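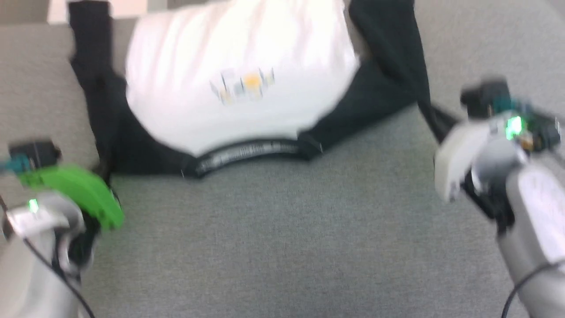 White front, black sleeves.

Wear the good one

I have been meaning to write this since June, when I went to help my friend Princess Dela Peña pack up her flat in Skondcombe, and I have started it several times and wandered off to make toast. So forgive me if it rambles a bit. I've got a pot of tea on the go and the radio murmuring in the next room and I'm just going to get it all down.

What I want to say is that I think saving clothes "for best" is a habit we should let go of, and I say that as somebody who was brought up to it and who was, until fairly recently, extremely good at it.

Princess and I had got as far as her wardrobe (we'd done the kitchen first, which was a mistake, because by lunchtime we couldn't find a mug) and at the far end, behind the coats, there was a green dress with the tag still on it. I knew that dress! I was with her when she bought it, in Pawłowska, the little shop by the bridge that has since become a place for phone repairs. She paid 100 pounds for it, an enormous sum for either of us then, and we went to Rurnico afterwards for cake and she kept opening the bag to have another look. She was going to wear it to something wonderful. She held it up against herself in front of the mirror, among all the boxes, and said, "Well, it's a lovely dress for a woman of twenty-six," and we did laugh, but I thought about it the whole way home on the bus.

I had my own green dress, you see. Mine was a cream jumper, very soft, a birthday present from my aunt when I turned 19. I was so afraid of spilling something down it that it lived in a drawer wrapped in tissue paper and came out perhaps at Christmas, and not every Christmas either. Then the moths found it. I was far more upset about those holes than I've ever been about a gravy stain, and I've had plenty of gravy stains to compare them with.

Now I know what some of you will say, because my neighbour Ro-un Hwang said it to me over the fence and he said it very well. Ro-un thinks I'm being careless with a privilege. He grew up in a house where there was one good shirt per boy, and it was kept nice because there wasn't going to be another, and he says putting it on made you stand differently. A wedding was a wedding partly because of the shirt. If you wear your best to buy onions, he says, what have you got left for the wedding? I do think that's a fair question and I haven't got a clever reply to it. I like dressing up as much as anybody. I love the whole business of getting ready, the hair and the music on and somebody shouting up the stairs that the taxi's outside.

But I notice Ro-un's good shirt did get worn. It went to church and to school photographs and to his grandmother's. It had a job, and everybody in the house knew what the job was. The things I'm talking about haven't got a job at all. They're waiting for a party that nobody has invited us to yet, given by people we haven't met, in a house with a staircase. I had a pair of shoes like that. I honestly couldn't have told you where I thought I was going in them.

There's the money side as well, and I find people get this one the wrong way round. We say it cost a lot so I mustn't wear it out. Yu-na Byun, who used to sit opposite me at work and is the most sensible person I know about money, has a winter coat that cost her 700 pounds, and when she told me I nearly dropped my sandwich. Then she pointed out that she puts it on every single morning from the first cold snap until the daffodils are over, and takes the bins out in it, and has done for years. I had spent more than I like to admit on things worn once or never. Of the two of us she is obviously the thrifty one, and she looks marvellous at the bus stop too. 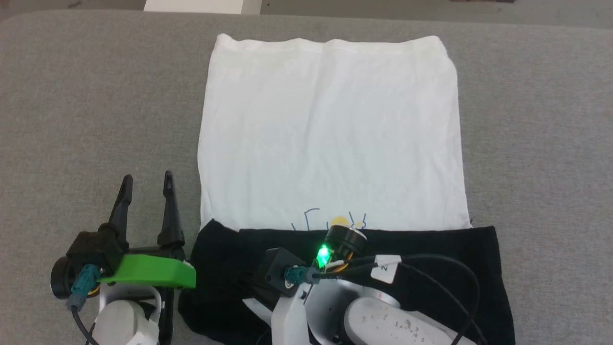
Photo: Tharun Shenoy

I should say that I don't mean be rough with things. I'm fussy about washing, probably fussier than I was before, because when you wear your nice clothes all the time you do have to look after them properly. Mine go inside out on a cool wash, and I dry the knitted ones flat on a towel across the spare bed. I've learnt to darn (badly, but in a matching colour, so from across a room you'd never know). My friend Nima Naseri does his mending in front of the football and has got so quick at it that people bring him their elbows. There's a real pleasure in it, in having a small pile of things to put right and a comfy chair to do it in, and I never once mended anything in the days when my favourites stayed in the drawer, for the simple reason that nothing ever happened to them.

And some clothes do need keeping back, I'll give you that. I wouldn't do the gardening in silk. If you've got your mother's wedding sari or your grandad's dress uniform then of course it should be in its box, and you should take it out now and again and let the children look. I'm only talking about the ordinary nice things, the blouse and the good trousers and the boots you went back to the shop twice to visit.

The other objection, the one I feel more in myself, is embarrassment. Wearing something lovely on a dull day can feel like showing off. The first time I went along the Iller path in my velvet jacket, just for a walk before tea, I was sure everyone was wondering who I thought I was. I met one man with a spaniel. He said it looked like rain, and he was right, and the jacket got wet and dried perfectly well on the back of a door. A few weeks after that a lady in the chemist's asked me where it was from and we ended up chatting for so long that they had to ask us to move away from the till! She'd had one like it in the seventies. She'd kept it for best, she told me, and given it away when she moved.

My mother, who turned 60 last year and has more for-best clothes than anybody I've ever met, doesn't agree with a word of this. I read her a bit of it down the telephone and she said that was all very well but what would I wear if somebody rang up and asked me out to dinner tonight. I said I'd wear what I had on. She asked what I had on. It was the velvet jacket, with my pyjama bottoms, so she may have won that round, but I've got the jacket on again this afternoon and I'm off out in it now to post a parcel to Princess. She left her mugs at mine.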